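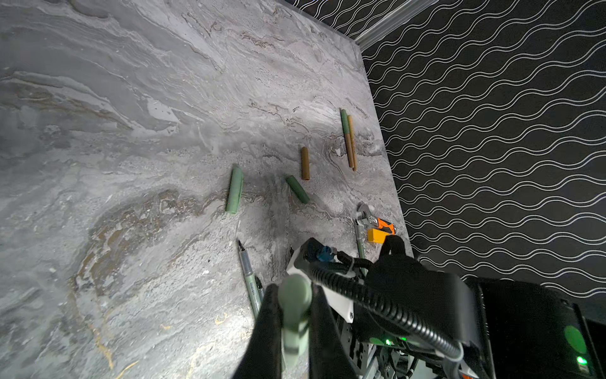

Tarek Karam wrote back at 7:40 in the morning to say the second reset had changed nothing and the hot water still quit partway through a shower.

Ticket 3209
Subject: Pludora tankless heater, water goes cold after a few minutes
Opened by: Tarek Karam
Assigned to: Socorro Quintero
Status: Closed

Tarek Karam
The unit is the Pludora wall-mounted gas model, put in last May. It feeds one bathroom and the kitchen. For the first months it was fine. Now the shower runs hot, then lukewarm, then cold, then hot again if I wait. The kitchen tap does the same if I leave it running for the dishes. The display shows E3 for a second or two and then goes back to the set temperature. I have reset it from the panel and I have also pulled the plug and put it back. Same result both times.

Socorro Quintero
Thanks for the detail. E3 on this model means the flow sensor saw less water than it needs and the burner shut off. It isn't a gas fault. A few questions before I send anyone:
Does it happen when only the hot side is open, with no cold mixed in?
Has the inlet filter been cleaned since the install?
Do you have a water softener or a whole-house filter ahead of the heater?

Tarek Karam
Only the hot side open: it lasts longer but still cuts out. I did not know there was an inlet filter. There is an Eston cartridge filter in the closet where the main comes in. It was there when we bought the house. I don't know when the cartridge was last changed.

Socorro Quintero
Let's do the inlet filter first. Steps:
Turn the heater off at the panel and unplug it.
Close the cold water valve under the unit.
Open a hot tap to let the pressure off, then close it.
Put a bucket under the cold inlet. The filter is behind the round cap with the slot. Turn it counterclockwise by hand or with a wide coin. Don't use pliers — the cap is plastic and it cracks.
Pull the screen out, rinse it, brush it with an old toothbrush, put it back.
Open the cold valve slowly and check the cap for drips before you plug the heater in.
Let me know what was on the screen.

Tarek Karam
Done. The screen had some grit on it, tan colored, like coarse sand. It rinsed off easily. No drips. The shower ran longer this time but E3 came back before I was finished. I would call it better but not fixed.

Socorro Quintero
Grit past the cartridge filter usually means the cartridge is spent or not seated. I'm adding Nabil Sleiman from the parts desk so he can confirm which cartridge you need.

Nabil Sleiman
Need the number from the label on the filter housing. It will be on the side facing the wall in most installs. A phone held behind it is the easiest way to read it.

Tarek Karam
It says 1056.

Nabil Sleiman
That housing takes the standard 10-inch sediment cartridge. Any hardware store will have it. Get a new O-ring as well and put a little silicone grease on it. Not petroleum jelly, that swells the rubber.

Tarek Karam
Changed it on Sunday. The old cartridge was brown all the way through and had collapsed on one side. The O-ring was flat. With the new one in I ran the shower and the kitchen tap together and got no E3.

Socorro Quintero
Good. Please clean the inlet screen once more, as some grit will have moved when you changed the cartridge. Then use it normally for a week. I'll leave this open.

Trudy Mahuika
Jumping in from the next street over, I have the same heater and the same code. My house has no cartridge filter. Is it the same fix?

Socorro Quintero
Start with the inlet screen. If the code comes back after that, please open your own ticket so the two histories stay separate.

Tarek Karam
One week, no codes, no cold water. You can close it.

Resolution: collapsed sediment cartridge upstream of heater restricting flow, with secondary debris on inlet screen. Cartridge and O-ring replaced by customer, screen cleaned twice. No parts shipped, no visit.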